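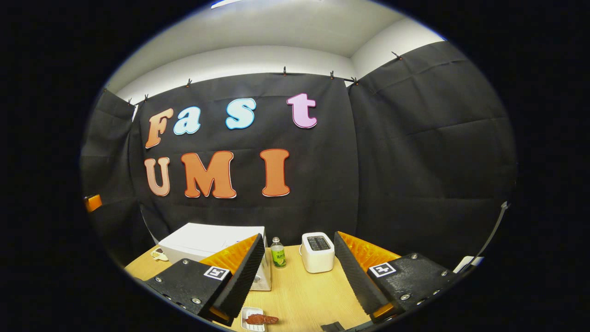

Clercombe is hiring two tabletop set assistants for its staging room in Revine. The job covers setting up, maintaining and clearing small household layouts: kitchen appliances, dishes, dry food and other objects used at home. Work is done at a light wooden tabletop in front of black fabric panels, which hang from binder clips, and the cut-out letters on the center panel have to stay legible and clear of anything placed on the table. The assistants report to Hertta Valtonen, room supervisor.

Job reference: 1521
Location: Dudek Building, Revine (on site only)
Hours: 31 per week, day shift, start time 9 a.m.
Contract: fixed term, ending in May, with possible extension
Openings: 2

Duties

Set out each layout from a written sheet. A sheet lists the objects, their position on the table, the direction they face and whether doors, lids or drawers start open or closed. Some sheets give positions in words only ("rear left, handle toward the front edge"). The assistant is expected to read these the same way each time and to ask when a sheet can be read two ways.

Return the table to its starting layout between runs. This is the largest part of the shift. Objects go back to the position on the sheet, including their rotation. Spilled dry goods are swept up and put in the discard tub. They do not go back in the dish.

Lift and place countertop appliances. Cords are routed behind the appliance and off the rear edge of the table. Appliances are not plugged in unless the sheet calls for it.

Keep the fabric panels in order. Clips that have slipped are reset, and sagging sections are pulled level before the first run. Creases are steamed out at the end of the week. Lint and flour show up strongly on the black fabric and are removed with a roller.

Check the cut-out letters for lifting edges. Letters are re-fixed with the adhesive strips kept in the supply drawer. Do not use liquid glue on the fabric.

Log objects in and out of storage in Jurkar, our inventory software. Each object has a storage code and a condition note. Chips, stains, loose handles and missing parts are entered on the day they are found. Training in Jurkar is given during the first week.

Wash and dry dishes at the end of the shift. Wipe down the table with a damp cloth only. Solvent cleaners and abrasive pads damage the finish and are not allowed in the room.
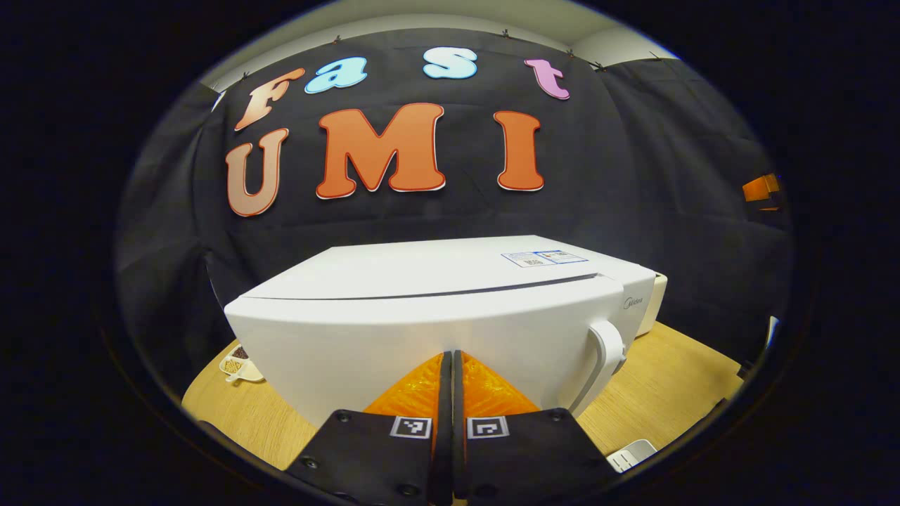 Microwave and small dish of beans or grains on the staging table.

A typical kitchen layout combines one large appliance with smaller items. The appliance is placed first and the smaller items are set relative to it. When an object is partly behind another, the sheet states whether that is intended. If it does not, leave the layout as it is and ask the supervisor before moving anything.

Requirements

Able to lift a countertop microwave from a storage shelf to table height without help, several times in a shift.

Able to stand for most of the day, with breaks.

Careful, repeatable handling of small objects. Prior work in retail display, food prep, theater props, museum packing or warehouse picking is useful. None of these is required.

Able to read and write short notes in English.

No severe allergy to legumes, grains, flour or nuts. Dry food of this kind is handled daily without sealed packaging.

Dark, plain clothing without loose sleeves. Rings and bracelets are removed before handling ceramics. Lockers are provided.

What the job does not include

Assistants do not buy objects or write layout sheets. Suggestions for changes to a sheet are welcome and go to the supervisor in writing. Ceiling lights and wiring are handled by building maintenance, and assistants do not stand on the table or on chairs to reach the upper clips. A step stool is kept in the storage room.

Pay and benefits

Hourly pay according to the Clercombe support staff scale, grade stated in the offer letter. Paid training week. Paid breaks. Local transit pass for the length of the contract. Work gloves are supplied, as are aprons in the usual sizes.

How to apply

Send a short letter and a résumé to Elsa Honkanen, staffing office, with reference 1521 in the subject line. In the letter, describe one job or task in which you had to put things back exactly as they were, and how you kept track of them. One paragraph is enough. Photographs and portfolios are not needed.

Selected applicants are invited to a practical session of around 31 minutes. The applicant receives a layout sheet and a shelf of objects, sets the table, clears it and sets it again. The two setups are compared with the sheet. Speed is noted but carries less weight than placement.

Applications are read as they arrive, and the posting closes when both openings are filled. Questions about the room or the duties may be sent to Hertta Valtonen. Questions about pay, hours or access to the Dudek Building go to Elsa Honkanen.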